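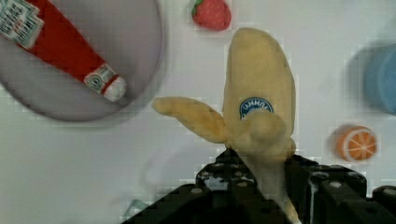 Blog › Salidas y visitas › Compras de equipo

Noviembre de 2021 — por la redacción

Bueno, pues ya he vuelto de la jornada de puertas abiertas de Pimmont y traigo la libreta llena de números, que a eso iba. En octubre nos aprobaron una partida para automatizar el rincón de clasificado y yo quería ver manos funcionando antes de firmar nada (los catálogos los tengo ya aburridos).

Llegué pronto, con café malo, y me apunté al grupo de las 11. Primera parada, manipulación sobre mesa: comida de juguete, un plato, un robot blanco y una pinza agarrando un plátano. Me gustó mucho que fueran piezas blandas e irregulares, ¡que es lo que tenemos nosotros! En el puesto de Coman solo movían cubos, y con cubos todo parece fácil.

Y ahora el dinero. Rinness me dio precio de la pinza suelta: 1771 euros, sin cables ni adaptador de muñeca. El adaptador son 711 más. O sea, 2482 antes de hablar de mesa, pantalla o formación — y la formación va aparte, pregunté dos veces. Gulel no vende suelto, solo alquila, con 24 meses de permanencia. De entrada me echó para atrás, pero incluye repuestos, y los dedos se gastan más de lo que yo pensaba.

También pregunté por el espacio. Hay que contar con la mesa, con el sitio del robot y con un pasillo para que pase una persona por detrás, y ahí nuestro rincón se queda justito. Tengo que volver a medir, porque el plano que llevaba era de antes de mover las estanterías.

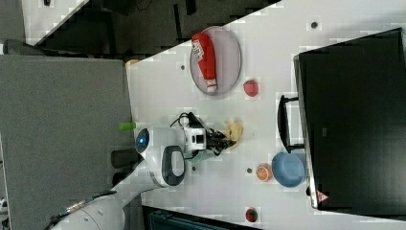

Iria comentó a la salida que ella no metería la pinza en el presupuesto hasta tener cerrado el mantenimiento, y que en su taller el primer año se les fue más en paradas y recambios que en la compra. Me lo apunté en mayúsculas.

Así que voy a pedir dos ofertas: compra a Rinness con repuestos incluidos y alquiler a Gulel con una prueba previa usando nuestras propias piezas. Si alguien ha negociado la permanencia con ellos, ¡que me escriba, por favor!

Entradas recientes
Cómo pedir tres presupuestos y entenderlos
Alquilar o comprar: nuestras cuentas con la cinta
Qué mirar en un contrato de mantenimiento
Visita al almacén de Coman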